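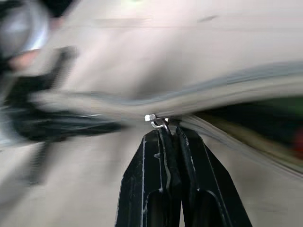
Daryna Zhuravel has kept the small parts store at Coltby for eight years, and most of what she handles would fit on a fingertip. Hooks, eyes, clips, bits of bent wire. She keeps 4,000 of them in 38 drawers behind her bench.

"People want to talk about the big stuff," she says. "But a job stops for want of a hook."

She started in Curkstead, sorting cable ends for Géza Pap, who taught her to tip a drawer out on a pale surface before looking for anything. "Silver on grey is bad enough. Silver on a dark bench, you may as well go home."

Cables are her other concern. She likes them run flat and tied every 24 centimetres, and she won't have them left across the bench overnight - "they drag things off, and then you're on your knees with a torch."

Does she ever throw a bent one away? "If the loop's opened up, yes. I don't bend them back. Géza did, and we argued over it."

She is relabelling the drawers at the moment, by size first and then by shape. She hopes to be done by February.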